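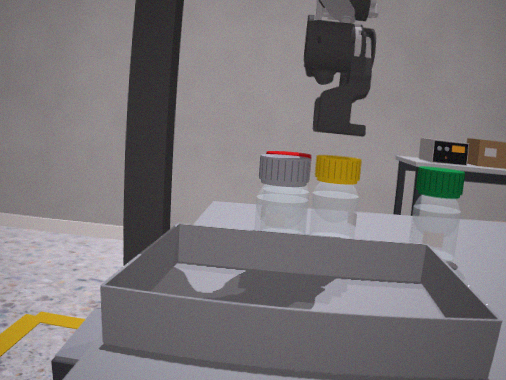
The Wellon Bench Handling Cell is a tabletop robot station for laboratories that move bottles, trays and small containers in repeated daily routines. It is supplied by Treloar as a complete package or as separate modules, and it may be purchased outright or leased. Before a quotation is requested, the purchasing department should agree with the laboratory on which containers the cell will handle. Screw-cap glass bottles are the most common choice, and the color of the cap is often used to mark the contents; a layout with gray, yellow and green caps standing behind a shallow gray tray can be planned and costed in simulation before any hardware is ordered. The two-fingered gripper should be checked against every cap and bottle on the list at this stage, as replacement fingers are priced separately.

What the package includes

The standard package consists of the arm, the mounting post, one two-fingered gripper, the controller, the operating software and one set of flat fingertips. One rectangular transfer tray is also supplied. Bottles, caps, labels and other laboratory supplies are not included. The simulation license covers one workstation for the first 36 months and may be extended by the year.

A second gripper may be ordered with the package or added later. Sites that handle both wide and narrow containers are advised to order it at the outset. The two grippers can then be set up during the same installation visit, and no second visit fee applies.

Space and services

The cell is intended for a level, fixed table. Folding tables and tables on wheels are not accepted for installation. A clear strip of 19 inches must be kept behind the mounting post for cabling and service access. The reach of the arm is 36 inches, measured from the center of the post, and the tray and all bottle positions must fall within it.

Floor marking around the working area is the responsibility of the buyer. It should be in place before the installation visit. Power is taken from a standard grounded outlet, which should not be shared with heaters, shakers or refrigerators. A network connection is needed for software updates only – the cell runs its stored routines without one.

Planning study

Each order begins with a planning study. The buyer submits a table drawing, a container list and a short written account of the routine to be automated. Treloar returns a simulated layout showing the arm, the table and the containers, together with an estimate of cycle time and a list of any items the gripper cannot hold securely. Two rounds of changes are included in the fee. Further rounds are charged at the hourly rate given in the current price schedule.

The study fee is credited in full against the purchase price if an order is placed within 62 working days of the final layout. It is not refunded if the project is cancelled.

Buyers should note that a simulated layout does not replace acceptance testing. Clear glass, wet surfaces and worn cap threads may behave differently on the bench, and a trial with the buyer's own containers forms part of every installation.

Budgeting

Quotations are issued under four headings: equipment, planning study, installation and training, and annual service. Departments that fund equipment and services from different accounts may ask for two separate documents. The following costs are often left out of first-year budgets and should be confirmed in advance:

Table reinforcement or replacement
Guarding, where required by the site safety office
Spare fingertips
Electrical work
Staff time for training and acceptance testing

Training takes two days on site for up to 11 participants. At least one participant should be authorized to change stored routines.

Leases run for 36 months and include annual service. At the end of the term the equipment may be returned, renewed or bought at its remaining value. Leased cells may not be moved to another building without written consent.

Delivery and service

Standard delivery is 11 weeks from receipt of a signed layout. Orders that include the second gripper or a non-standard mounting post require 19 weeks. Shipments leave from the Pornholm warehouse, which closes for stocktaking in July, and orders due in that month are scheduled for the weeks on either side.

Service visits are carried out by Mullier under contract to Treloar. Requests received before 2:00 p.m. are answered the same working day. Spare parts remain available for the full term of any service agreement in force.

Requests for quotation should state the delivery address, the preferred form of purchase and the number of cells required, with the container list attached.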